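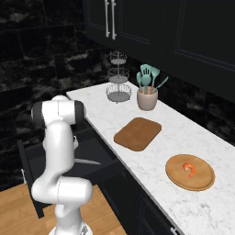

Durnamico is a simulated test suite for robot arms doing household chores, first released in March by the Rengate laboratory. It comprises 272 kitchen tasks, such as closing drawers, clearing worktops and putting food away, each attempted 300 times.

Results remain uneven. Bitemari, a control program tested on the suite, closed drawers reliably but completed only four of the longer tasks – those joining several steps – without a fault. 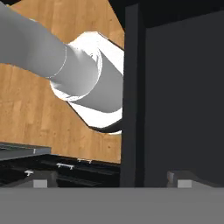
A simulated robot arm near dark drawer fronts with small white handles.

Trials on real kitchen units, known as Kpodo, are held separately. As of September 10, 2020, over 210 had been recorded.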